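MEDIA RELEASE
14th January

Nomell opens its doors in Prirkovville, and you're all invited to stay the night

Hi, I'm Femke Geerts, and after more paint samples than I care to remember I get to write the sentence I've been practising in the car: Nomell, our little hotel on the old Wuyts bakery site in Prirkovville, is taking bookings from today!

For anyone who hasn't driven down our end of the main street lately, we're the cream building with the green awning, right across from the Drilier hardware store. The Wuyts family baked bread there for 71 years (my nan bought her finger buns from them every week), and when the ovens went quiet I couldn't stand the idea of it becoming a car park. So I rang the bank, then I rang my sister, and then I had a bit of a lie down.

We've kept as much of the old place as we could. The flour loft is now the guest lounge, the brick oven front has pride of place behind the reception desk, and the delivery lane has become a courtyard with lemon trees and a very long table. There are 10 rooms, all on the ground and first floors, and two of them have been set up with wider doorways and step-free showers. I'd have loved more of those, and they're first on the list if we ever build out the back.

Every room has a proper kettle, real mugs, a reading light you can reach without getting out of bed, and a mini fridge. I was fussy about the fridges. I've stayed in plenty of country motels where you had nowhere to put a carton of milk or a wedge of cheese from the market, and I think that's a crying shame in dairy country. Ours come empty, so you can fill them with whatever you pick up along the way, and there's no minibar bill waiting for you at checkout.

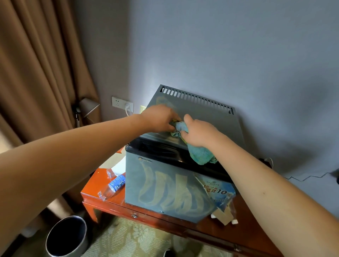

A mini fridge gets a going-over with a teal cloth in a hotel room.

Breakfast is included in the room rate and it's a sit-down affair in the lounge: sourdough made to the old Wuyts recipe (they very kindly handed it over, on the condition I never add seeds), local eggs, stewed rhubarb when there's any about, and as much coffee as you can manage. If you've got an early start, tell us the night before and we'll pack you something in a paper bag.

We're a short walk from the river path, the Saturday-style produce stalls at the showground and the pub, and there's a shed out the back where you can lock up your bikes. Dogs are welcome in the courtyard rooms. Cats, I'm still thinking about.

To kick things off, anyone who books two nights or more before the end of April gets 10 per cent off the room rate, and locals can bring their visiting rellies in for a look around whenever the front door is open. Please do! I've told half the town about the staircase and I'd like the other half to see it too.

I'm also looking for a couple more people to join us in the kitchen and on the front desk, with hours that fit around school pick-up. Experience is handy but I'm happy to teach. Pop in with your resume, or just pop in for a chat.

Media are welcome to come for a tour and a slice of toast. Ask for me at reception and I'll put the kettle on.

Media contact: Femke Geerts, owner, Nomell, Prirkovville

ENDS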